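FOR IMMEDIATE RELEASE

Wundamness launches Pastico, dried pasta in a jar you bring back

October 2020

Wundamness, the small-batch pasta maker at 321 Sayegh Street, is putting its dried pasta on sale to the public under a new name, Pastico. Sold in glass jars with a $2 deposit. Bring the jar back clean, get the deposit back or swap it for a full one. Orders open now, first pickups this month.

The launch follows a trial that started in June with 300 households in the neighborhoods closest to the shop. Most had never bought from Wundamness before. Until spring the company sold nearly everything it made to restaurants, and when the dining rooms closed the orders stopped inside of a week.

"We had flour on the floor to the ceiling and no one to cook it," said Khôi Kiều, founder of Wundamness. "So we dried it. Fresh pasta won't wait for you. Dried will."

Pastico comes in six shapes to begin with: rigatoni, fusilli, orecchiette, a short ridged tube the shop calls Fema, broken spaghetti for soup, and wide ribbon. All made from durum semolina and water. No egg in any of them. An egg ribbon is being tested and may join later in the winter, depends on the drying.

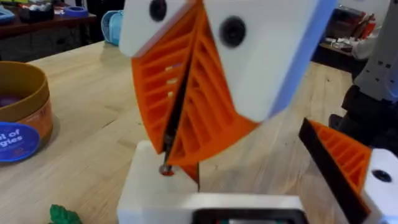
Orange ribbed fingers beneath white blocks, close up.

The Fema shape is the one to ask about. It's Kiều's own, a tube about as long as a thumb joint with deep grooves on the outside and a slight bend, made to hold on to a thin sauce. It was on restaurant menus around town for two years under different names, usually just "house pasta," and people in the trial kept writing in to ask where they'd had it before. It is the best seller so far by a good margin. Orecchiette second. Broken spaghetti last, though the people who like it order nothing else.

Slow drying

Pastico is dried at low temperature over a day and a half or longer, depending on the shape and the weather. Supermarket pasta is usually done in hours. Slow drying leaves the surface rough and pale, and it leaves the taste of the wheat alone. It also ties up racks, and that's why some shapes will sell out in some weeks. The shop would rather run out than rush a batch. Ribbon is the slowest and cracks if the air is too dry, which happened twice over the summer. Those batches went out as soup pasta at half price and were gone by lunch.

Cooking times are printed on the lid. They run longer than people expect. Please start tasting a minute early anyway, stoves differ, and the pasta will keep cooking in the sauce.

How the jars work

Each jar carries a deposit, charged once. After that the customer pays only for what's inside. Return the jar with its lid, rinsed, label on or off doesn't matter. Every returned jar is washed and sanitized at the shop before it is filled again, so there is no need to scrub. Chipped jars can come back too but please hand those over separately and tell the person at the counter. Chipped ones are recycled and the deposit is still paid.

Customers may not bring there own containers for now. That was the plan at the start of the year and the shop hopes to get back to it. In the meantime jars only, filled and sealed behind the counter.

Poonam Rajput runs orders and pickup. She also wrote the return system, on paper first and then on paper again.

"The return rate was my worry," Rajput said. "Glass is heavy and folks forget. What we learned over the summer is they don't forget if they're coming back for pasta anyway. They forget if we change the hours. So we're not changing the hours."

Kraft paper bags are available for anyone who doesn't want glass. Same pasta, same price, no deposit. Bags should be used sooner, and kept away from onions.

Ordering and pickup

Orders are placed by phone or through the form on the Wundamness website and picked up at the side window on Sayegh Street. No indoor shopping at present. Masks required in line. Spots are marked on the sidewalk, and there's an awning over the first part of the line but not the rest, so dress for it.

Pickup is in the afternoon and early evening. Customers choose a time slot when they order. If you miss your slot just come later the same day, the order will be held until closing. After that call. Orders not collected and not called about go to the food pantry two blocks down, and the deposit is refunded.

Local delivery by bicycle is available on orders of $6 or more inside the delivery area, which is the same area as the summer trial. The map is on the website. Streets right on the line are in. Streets past the line, please ask, the answer may well be yes if someone is already headed that way. Riders will take empty jars back at the door, leave them outside in a bag with your name on it.

Shipping is not offered. Lots of people have asked. Glass in the mail is a bad idea and the shop hasn't found a box it trusts. Bags could ship and that's being looked at for after the holidays, no promises on a date.

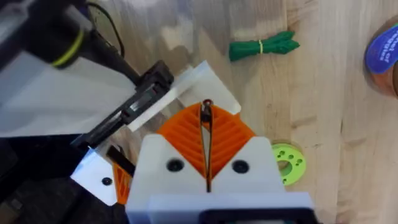

Gift sets will be sold from the middle of the season, with all the shapes in one carton and a sheet of recipes from the kitchen. The sheet has a chickpea and rosemary soup for the broken spaghetti, a plain tomato and butter sauce, sausage and greens for the orecchiette, and a baked rigatoni that feeds a crowd or one household for several days. Recipes are also being posted free on the website as they get tested. A few were sent in by trial customers and carry their names with permission. One thing that came up over and over in the trial was salt. The recipes now give the amount of salt for the water as well as for the sauce, and it is more than you think.

Where the flour comes from

Wundamness buys its semolina from a single mill and has since the company opened. The wheat is grown in the northern plains and milled to order in small lots, coarser than most. Spring was hard on flour supply for everyone and the shop is greatful the mill kept its small accounts going when it could have sold the lot elsewhere. Kiều drove out with the van himself more than once.

Every batch gets a lot code on the lid. If a jar isn't right, call with the code and the shop will replace it and pull the rest of that batch if needed. Pastico contains wheat. The drying room and packing area do not handle nuts or dairy. When and if the egg ribbon goes on sale it will be packed on seperate days, labeled clearly, and sold in a jar with a different color lid so it doesn't get mixed up on the shelf at home.

Restaurants and grocers

Restaurants that bought from Wundamness before the closures can order again at their old prices through the end of the year. Fresh pasta for restaurants is back on a limited basis, call a day ahead. Dried is ready anytime. No minimums, the shop knows nobody is ordering the way they used to.

Independent grocers who would like to carry Pastico should contact Poonam Rajput. Stores need to be able to take jars back, even if it is only a crate by the register, and Wundamness will collect the empties on its regular run and settle deposits at each delivery. Stores that can't do returns can carry the bags. A corner grocery and a cheese counter are already signed up and will be listed on the website once their shelves are stocked.

Free pasta for school families

During the trial the shop set aside part of each week's batch for families at the elementary school up the hill, who had been relying on lunch pickups. That continues. Bags not jars, so there's nothing to bring back, with a printed card of simple meals. Customers can add to it by rounding up their order or by leaving their deposit in when they return a jar. Quite a few have been doing this without being asked. The shop matches whatever comes in with pasta, not cash.

"My mother fed us on noodles and whatever was in the garden," said Kiều. "It was good food. I want the stuff in those bags to be the same as what's in the jars, same batch, same day, and it is."

About Wundamness

Wundamness makes fresh and dried pasta at 321 Sayegh Street, in a former dry cleaner's with the pressing room now used for drying. The company was started by Khôi Kiều after years cooking in other people's kitchens. Pastico is its first product for home cooks.

Samples for press can be collected from the side window during pickup hours, please call first so a jar is set aside. The deposit is waived for press but we would like the jar back. Interviews with Khôi Kiều by phone, mornings are bad, he's at the mixer and can't hear it ring. Price list, shape guide and delivery map available on request.

Media contact: Poonam Rajput, Wundamness, orders and pickup desk

###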